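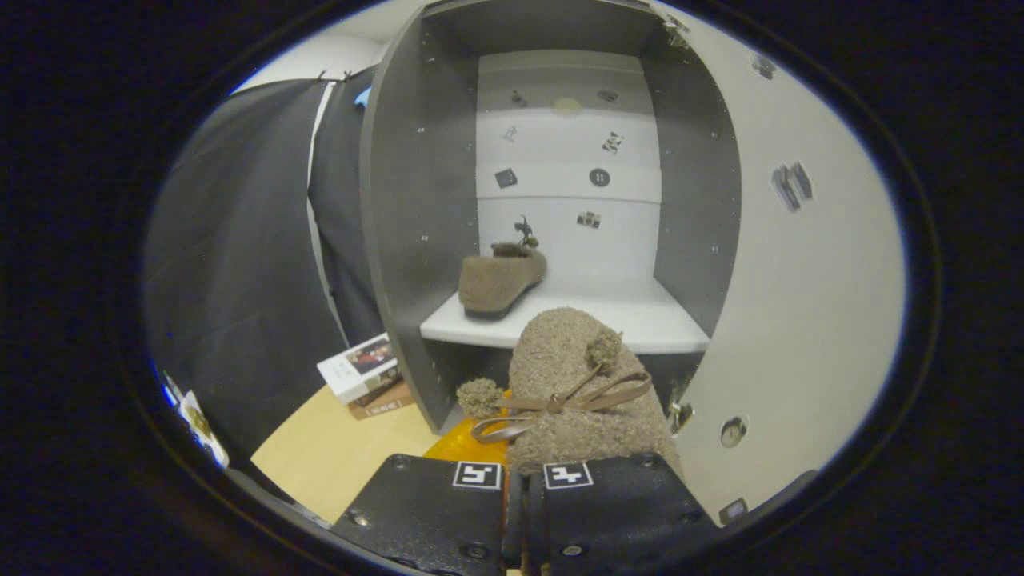
Taupe slippers with the bow, dark gray cabinet, one on the shelf.

December, 4:20 in the afternoon

Today I worked on the storage question for the soft footwear. Clem Merrick asked me last week to write down how we keep the slippers between the wear tests, so that the two of us do it in the same way. I write it here first and I will make a clean copy later for the binder.

The taupe pair is from the Lodness samples. It is the nubby fabric, the one that looks like small curls. On the front there is a bow in tan, it looks like leather but I did not check the material sheet, and beside the bow are the pom-poms. Otis Schumacher calls this pair "the poodles" and now everybody writes it like this on the labels, so if you search in the list, please search under P and not under T.

My problem with this pair is the bow. The Mollari pairs are plain and they can be stacked, heel to toe, and nothing happens to them. With a bow and pom-poms it is different. When I put a slipper flat on its sole and another one on top, the loops of the bow are pressed down and they keep this shape. I tried to correct it with the fingers and it became better, but I can still see a line in the left loop. I made a note on the card of this pair, so that we do not report it later as damage from wearing.

What I tried today in the gray cabinet:

First, both slippers on the sole, side by side, toes to the back. It looks tidy. But one has to reach over the heel to take them out, and then the hand goes naturally to the pom-pom and pulls on it. I do not like this. The thread of a pom-pom is not made for carrying a slipper.

Second, lying on the side, along the shelf. The bow is free and nothing presses on it. The slipper takes more width like this, but the depth is no problem. The fabric on the side which lies down could become flat with time, I don't know yet. I will turn them when I do the monthly check.

Third, standing up with the toe to the top, leaning on the side of the cabinet. It works for two minutes and then the slipper slides down. Maybe with a small stand of cardboard. Clem has the cardboard from the Haslam boxes and said I can take what I want.

For now I decide for the second way. The slippers stay in pairs on the same shelf.

About the height of the shelf. It is in the middle now. I measured 32 cm of free height above it, and this is more than slippers need. There are holes for the pins on the inner sides, so we could move the shelf down and put in a second one, with 20 cm between them. Before we do this, I want to ask Otis if he needs the lower part for the boots. If he does, the shelf must stay where it is. The pins are in the drawer with the hinge screws, in the bag marked "Odura". Please put them back in the same bag – I was looking for them half of the morning and they were in a coffee cup.

Cleaning: the shelf I wiped with a damp cloth and left to dry with the door open for 30 minutes before anything went in. The nubby fabric takes up every crumb and every thread. With the soft brush it goes well, always in one direction, and around the bow only with the corner of the brush. The lint roller I do not recommend, it pulled out some fibers from the heel and I stopped immediately. The stickers on the back wall I left where they are. I wiped around them and not over them.

One question which is still open for me: should we put tissue paper inside the toe? The Lodness people send them with paper inside, and I threw it away when I opened the box, which was perhaps a mistake. The toe still has a good shape. Clem thinks paper is needed only for transport. I would prefer to have it also in the cabinet, at least for the pairs that wait longer than a month.

To do:
– ask Otis about the lower part
– new card for the cabinet door, with "on the side, bow free"
– cardboard stand, one try only, and if it falls down again I forget it
– tissue paper, the white one without print
– look at the left loop again in January and compare with the note

The Mollari pairs are still on my table in the open box. They go into the cabinet when the shelf is decided. Please do not move them before, I have the labels in the right order.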